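Florence Thibodeau on Writing Holiday Messages for Other People to Send
By Anathi Nel
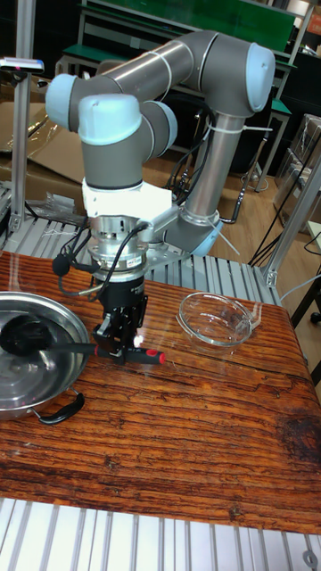
Florence Thibodeau has written greetings for a living for 20 years, first for printed cards at Grewal and now for Stellow, which supplies short holiday messages to phone apps and a few card makers. If you have ever copied a New Year wish out of an app and sent it to your whole contact list, there is a fair chance you have sent one of hers. She works from the second floor of a building in Istberg, and when I met her there in August she was finishing Thanksgiving and had Christmas open in another window. She sorts her work by color, an old habit from the card days. Birthdays are orange, weddings are cream, and the quiet messages, for someone who is sick or has had a loss, are gray and pale blue. "If I see those two together anywhere, I start writing shorter sentences," she said.

She didn't plan on any of it. She answered an ad for a proofreader at Grewal, and in her second month the person who wrote the Easter verses left without finishing them. Thibodeau was asked to fix two lines and ended up doing the rest of the set.

"They weren't good," she said. "I rhymed 'spring' with 'everything' on three cards in the same rack. A store in town put them side by side and my mother called me about it."

Printed cards gave her four lines and a picture to lean on. Phone messages have no picture, or they have one that the sender picks after the words. When she moved to Stellow, she had to stop writing phrases like "as these flowers show" and make the greeting work alone. She also had to learn what people delete. The company can see which messages get changed before they go out, though not who changed them or to what, and she reads that report every week.

"Anything with 'dear one' in it gets edited," she said. "So does 'may.' People don't mind one 'may.' When I write 'may your day be bright and may your heart be light,' they cut it in half. They don't talk like that, and their brother-in-law knows they don't talk like that."

The archive at Stellow holds 3,364 messages under her login. A good part of it is for national holidays, which she finds the hardest to write. A birthday message is about one person. An Independence Day message goes to a cousin, a boss, a neighbor, and a group chat that hasn't been used since the last holiday, and it has to suit all of them.

"The first thing I did was write about freedom," she said. "Everybody does. You use up freedom in one afternoon. Then you have flags, and then you have fireworks, and after that you have to think about what people are really doing that day. They're driving to somebody's house. They're waiting for the grill. I wrote one that just said, 'Happy Fourth. Save me a chair.' It's been in the top group ever since."

I asked if short messages always do better. She said no, and that it depends on the holiday. Mother's Day messages get sent at full length, and the senders often add to them. The longest text the system accepts is 480 characters, and the Mother's Day set is the only one where she regularly runs into that limit. Father's Day messages are sent at a third of that size. She has tried to write longer ones for fathers and they sit there unused.

"I have theories, but they're only theories," she said. "I wrote a long one for my own dad and he wrote back 'OK thanks.' He did print it out, though. I found it in the glove compartment."

Quotes are a separate job. A lot of people searching for a greeting want a quotation with a name at the end, and Thibodeau spends more time on those than she would like. She won't use one unless she can find it in a book or a speech, with a page or a transcript. Most of what gets suggested to her fails that test. The well-known lines for New Year are the worst, she said, and some of them have been credited to four or five different people over the years.

"I'd sooner write a plain sentence and put no name on it," she said. "You lose some readers that way. They want the name. I understand it, the name makes it feel like you went and looked something up."

Two years ago Stellow started selling part of the list to Trastico, which puts the messages on gift tags. That brought her back to paper and to a much smaller space. A tag holds one line, and the line has to leave room for handwriting under it. She wrote 20 for the first order and the client kept seven. Among the ones sent back was "With love from all of us," because so many tags are used by people who live alone.

"I was embarrassed that I hadn't thought of it," she said. "I live alone. I changed it to 'With love, as always,' and they took that."

Her working day starts at 7:30 with whatever holiday is furthest away, on the idea that it needs the most help. Near the end of the afternoon she reads the new messages out loud. She shares the room with two designers who have gotten used to being wished a merry Christmas in summer. Anything she stumbles over goes back in the draft folder. She keeps a second folder of messages she likes and can't use, either because they are too specific or because they're a little unkind. She let me hear one, a birthday wish for a coworker you have never spoken to, and asked me to leave it out.

We talked for a while about whether it bothers her that senders pass the words off as their own. She seemed surprised by the question. Cards always worked that way, she said, and people signed those.

"Someone thought of their aunt and picked one out of a list," she said. "The picking counts for something. I get a few from the list myself every year, from people who don't know what I do. I got one of mine on my birthday from my dentist's office."

She said she answered it. She is still working on the Hanukkah set, and after that come the thank-you notes for January, which she puts off every year.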